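Cleaning a small toaster oven without wrecking it

16 March 2024
by Kamol Kaewsai

Quick one, this. Toaster oven, white, glass door. Needs doing more than you think.

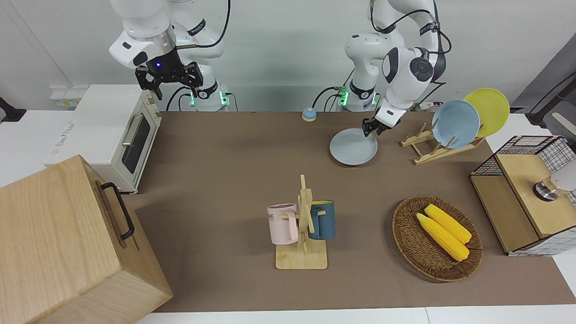
Nair wrote in after the last post to say never mind the door, it's the crumbs underneath that start the smell, and could I please put that first. Fair enough. Crumbs first.

Unplug it at the wall. Leave it till it's stone cold, 32 minutes was enough for mine, give it longer if you've been roasting.

Rack out, tray out. Both into the sink, hot water, big squirt of washing up liquid. Walk away.

Crumbs. Tip the oven forward over newspaper, door open, hold the door so it doesnt swing. Tap the back. Then a dry pastry brush into the corners. No water yet or you get paste.

Inside walls: damp cloth, bicarb mixed to a thick cream. Keep well off the heating elements – never spray anything in there. Leave the paste on for 12 minutes, wipe off, wipe again with a clean cloth. Might take three goes at the back.

Glass: same paste, soft sponge. Brown spots round the edges want a plastic scraper held flat. No wire wool, I scratched my old one and had to look at it for years.

Handle: undo nothing. Run a cloth behind the bar, thats where the grease sits. Dry it or it goes streaky.

Outside: wrung-out cloth only, specially if there's lettering on yours. Printed stuff rubs off. Mine's half gone from scrubbing.

Back to the sink. Rack and tray should wipe clean now. If not, more hot water and another soak. Dry teh lot properly before it goes back in.

Door open for an hour, then plug in and run it empty for five minutes, window open. Bit of a whiff the first time is normal.

Then a plate of cheese on toast. Next one's in April – kettles, probably.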